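Review: the Ziddale guide to safe practice for small picking cells

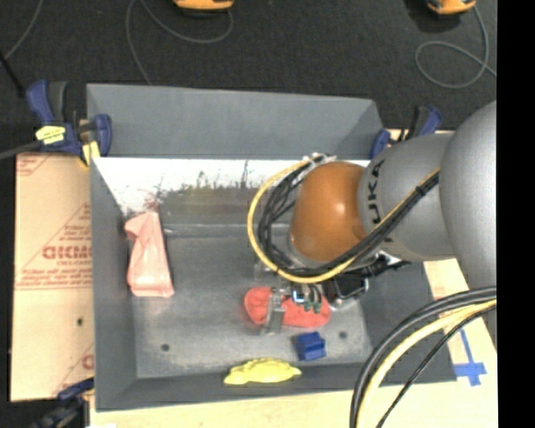

Page last changed: September 3, 2022

I bought the Ziddale guide because our workshop at Bevach had to write its own rules for bin picking, and I did not know where to begin. It has 155 pages and a set of printed check sheets. I have used it for 11 weeks now, so I think I can give a fair opinion.

The best chapter is the one on cables. It asks you to move every joint slowly to its limit and watch the loop at the wrist, before any program is run at full speed. It also wants the tie points written down, so the next person puts them back in the same place. We have cables tied along the arm and a wide loop beside the orange wrist joint, and I had never checked such a loop in a proper way. Now it is on our morning sheet.

The chapter on fixing the bin is also good. Clamps are accepted for trial work, but the guide says that each clamp must be checked by hand at the start of a shift, and that the handles must be entered in the robot program as obstacles. My colleague Mohandas Kartha did not like this second rule, as it took him a whole afternoon. I am on the side of the guide.

I was less happy with the part about test objects. It wants a mixed set, with soft and hard things and different shapes, and this is sensible. A soft-looking red piece lying close to a small dark blue block is a fair test for any gripper. But there is very little on worn bins. Ours has scratches and a scuffed white strip on the inside, and I wanted to know at what point a bin should be changed. I found only six lines on it, on page 41, and they say to "use judgement".

The English is clear and the drawings are large. The index is poor. If you look for "emergency stop" you are sent to "stopping", and from there to a chapter number with no page. Sumathi Joseph, who trains our new people, has made her own index and keeps it inside the cover.

I compared it with the Luduvach handbook, which is cheaper and shorter. Luduvach is easier to read in one evening, but it has no check sheets and says almost nothing about cables.

The guide does not replace the legal standards or your own risk assessment, and it says so on the first page. For a small team I would buy it again. Four stars from five.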